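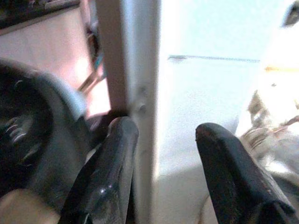

Figure 3. View from the wrist camera in the Skemska workshop, with the fingers open near the white post.

4. Workshop Build and Data Collection

4.1 Site and constraints

The arm was assembled and used in a shared workshop in Skemska, on a bench that other members also use for woodwork and small repairs. We had the bench in the evenings and on one weekend day. Anything we mounted had to come off again without leaving holes, and the power supply had to run from the same outlet strip as the drill press. These conditions decided more of the design than we had planned for. A base plate bolted to the benchtop would have been stiffer, but we used two bar clamps and a steel plate, and accepted that the arm would sit in a slightly different place each session.

The background was left as it was. Earlier work with low-cost arms has often used a plain backdrop, which makes the images easier to segment but tells us little about how the arm will do in a room people work in. We did not move shelves, cover walls or change the lights. Figure 3 gives an idea of what the policy receives as input: much of the upper and middle part of the image to the right of the post is close to white, the area to the left is darker and warmer in tone, and the fingers themselves are a little out of focus.

4.2 Arm and gripper

The arm is a six-joint design printed in PETG, based on the Papadakis plans with changes at the wrist and the base. The original wrist carries its load on a single bearing, and in our first version this gave enough play that the fingertips drifted when the forearm was level. We widened the wrist housing and put in a second bearing. The added weight was small, but it did mean that the shoulder servo had to be replaced by a stronger one.

The gripper has two black fingers driven by one servo through a pair of meshed gears. Both tips are rounded. We tried flat tips first and found that they caught on the edges of fixtures during a sideways approach, so the profile was changed and the inner faces were kept straight for grip. By the time data collection began the fingers had been in use for several weeks and their surfaces were worn. We did not replace them, as a fresh pair would have changed the look of the fingers in every image.

Control runs on a used desktop computer under the bench. The joint servos share one serial bus, and a separate board reads the gripper servo so that its current can be logged. The full cost, leaving out the computer and the clamps, came to less than that of the cheapest commercial arm we considered, the Widholm kit, although the hours spent on assembly were many and are not included.

4.3 Wrist camera

A single small camera is fixed at the wrist, facing along the fingers. We considered adding a second camera on a tripod, and in April we ran a short trial with one. The tripod was moved by other users of the space between nearly all of our sessions, and the recordings could not be lined up with each other. The wrist view has the advantage that it travels with the arm and needs no calibration against the bench.

Its drawbacks are well known. The fingers take up a large share of the lower part of the image and hide whatever lies behind them. In Figure 3, for instance, the right finger partly covers a group of items near the edge of the view. Bright surfaces are a second problem. With exposure left on automatic, the camera would brighten and darken as the arm turned, and the same object could look quite different from one second to the next. With exposure fixed, the pale surfaces washed out. We chose fixed exposure – the loss of detail on white areas seemed easier to live with than a changing image – and set it once for all sessions.

Upright structures such as the post in Figure 3 proved useful in a way we had not expected. The post carries two small raised bumps, likely screw heads, painted in the same color as the rest. Their position relative to the fingertips can be read off by eye, and we used them as a rough check at the start of a session. If the bumps appeared far from where they had been in the stored reference image, the base was loosened and shifted by hand until the two views agreed. This took a few minutes and replaced a longer procedure with a printed target.

4.4 Recording procedure

Demonstrations were given by moving a smaller leader arm with the same joint layout. The operator stood to the side of the bench and watched the arm directly, without using the camera view. Each episode began with the gripper open and ended when the operator pressed a foot switch. Joint positions, gripper current and images were saved together, and episodes in which the bus dropped packets were thrown out by a script at the end of the evening.

Episodes were limited to 3000 time steps. We kept 1585 episodes after filtering, recorded by 8 operators with differing amounts of practice. Two of them had built parts of the arm and were clearly faster than the others, and we mark their episodes in the metadata so that they can be left out. The last session was held on Thursday, December 28, 2023, after which the arm was taken off the bench and the wrist was opened for inspection. The bearings were in good order. One of the gripper gears had a chipped tooth, and we cannot say when the damage happened.

4.5 Training split

The episodes were divided by session, so that no evening contributes to both the training and the test set. A split by single episode gave higher scores in early runs, but those scores mostly reflected the small shifts in base position that are shared within an evening. We set aside 100 episodes for testing, all from sessions in which the base had been clamped anew. The policy was trained with the Fenemetti code base at its default settings apart from image size, which we reduced to fit the memory of the graphics card. Results are given in Section 5.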